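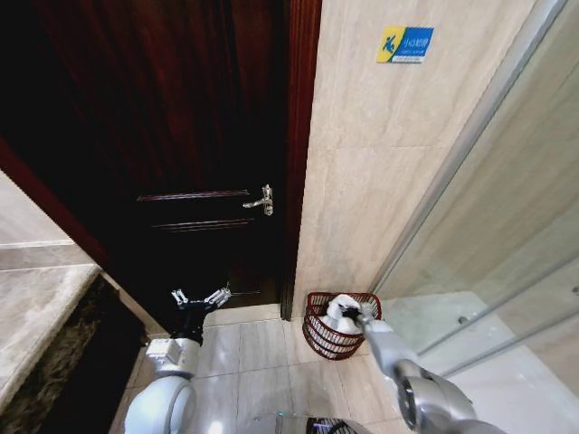
Mindix wanted to know why the new board drew less power with the fan unplugged, and the question had come through on the bench channel at 4 am, with no greeting and no log attached.

The test engineer read it twice. It was a fair question. The Eladura was a mid-range graphics card with a single eight-pin connector and a board limit of 200 watts. The fan accounted for 3 watts at full speed. With the fan unplugged, the card should have drawn 3 watts less and then throttled. The overnight run showed a larger drop, and it showed it before the core had warmed up enough to throttle anything.

She started the bench again. Supply, riser, card, meter. The riser had its own shunt resistors, so slot power and cable power were logged separately. She set the core to 900 megahertz, locked the voltage and ran the same loop of shaders the night shift had used. Cable power was flat. Slot power was flat. She pulled the fan lead and both lines stepped down.

The log went to Fovidby, where the firmware was written. Fovidby replied that the power controller did not read the fan. She replied that she had not said it did. There was a gap of an hour, in which she ate a sandwich over the sink and ran the loop again with a different card from the same tray. The result was the same.

Jardine, the contract lab that had done the thermal work, sent over its notes in the afternoon. They were long and mostly in order. On the second sheet was a line about the tachometer signal. If the signal went missing, the card was to assume a failed fan and drop the memory to its idle clock until the core reached 80 degrees, at which point the normal throttle took over. The line was marked as a proposal. A later sheet listed it as withdrawn.

She opened the monitoring tool. Memory clock, full speed. She unplugged the fan. Memory clock, full speed. The tool was reading the requested value, though, and the request had not changed. She put a probe on the memory clock itself and unplugged the fan for the ninth time that day. The trace on the scope spread out like a dropped slinky.

So the proposal had been withdrawn on paper and left in the build. It did what it had been written to do – quietly, and under a tool that reported otherwise. She attached the trace to the bug and set the severity to medium. Then she considered the people who would replace the stock cooler with a water block, leave the fan header empty, and wonder for a year why their new card was slow. She changed it to high.

Fovidby closed the bug in the evening as working to specification, and gave the sheet number. She reopened it and gave the other sheet number.

The bench was still running. The core was at 61 degrees and climbing a degree every few minutes, with the fan lead lying across the antistatic mat. She left it unplugged, set the logger to one sample a second, and went to find a second probe.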